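3.2 Materials and packing task

The household part of the study looked at how people pack small mixed goods when the box is not chosen for them. Earlier work on packing has mostly dealt with new cartons and goods of one kind, such as books or canned food. Homes are different. A person clearing a bathroom shelf or a hall closet handles jars, cloth, flat retail boxes and loose plastic containers within a few minutes, and often puts them into whatever carton is at hand. We wanted the materials to reflect this.

Cartons came from two sources. The first was a stock of new single-wall boxes bought for the study. The second was a set of used boxes collected from households in Nevgate and Girkunow during September. Used boxes were not repaired before the task. Torn corners, creased panels and worn rims were left as they were, and a box was taken out only if its base would no longer hold. Participants were told that they could refuse any box, but they were given no advice on which to pick.

Goods were drawn from a pool of 1,000 household items sorted into four groups: rigid containers (jars, cans and tubs), soft goods (towels, knitwear and other textiles), small boxed products, and a mixed group for anything that did not fit the first three. Small boxed products included cosmetics and nail care items, which kept their retail packaging. Participants worked at a table covered with a cloth. The covering kept jars from rolling and reduced noise, which several people in the pilot sessions at Dahlgren had complained about.

Each session had one instruction: pack the goods so that the box could be carried to another room. We did not ask for speed, and we did not say whether everything had to go in. Items left on the table at the end were recorded as unpacked, along with their group. In all, 223 sessions were kept for analysis. Sessions in which the participant asked for a second box were coded separately and are treated in Section 4.

3.3 Coding of arrangement

Two coders worked independently from the session records. For each item in the box they noted its group, whether it stood upright or lay on its side, and whether it touched a wall of the box. Soft goods were also coded as folded, rolled or bunched. The last of these was added after the pilot, when it became clear that many textiles had no recognizable fold. Toshiko Oda wrote the coding guide and settled the cases on which the coders disagreed.

Items outside the box were coded by group only. We considered recording their distance from the box as well, but the measure depended too much on the size of the table, and we dropped it.

Figure 2 shows a mixed load of the kind the coding scheme has to deal with. The used box holds rigid containers together with a knitted textile, which is bunched at one corner. A clear cylindrical jar behind it is coded as lying on its side. The rolled towel and the boxed nail glue are outside the box and so receive a group code alone. Such loads are harder to code than loads from a single group, as soft goods can hide the lower part of a container. Where the position of an item could not be judged, it was marked unclear and left out of the counts for upright and lying items, though it still counted toward the total for its group.

The same guide was used for the Stingate sessions, with no changes to the categories.

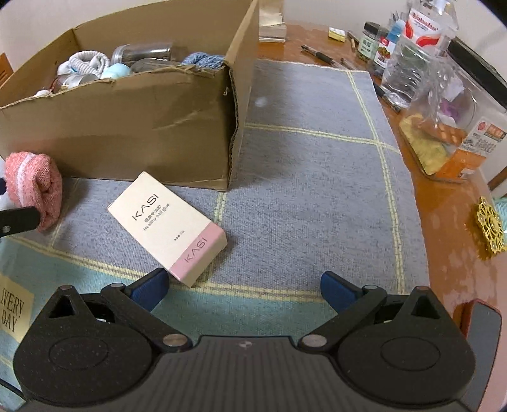
Figure 2. Mixed household goods in a used cardboard box, with a rolled towel and a boxed product on the table.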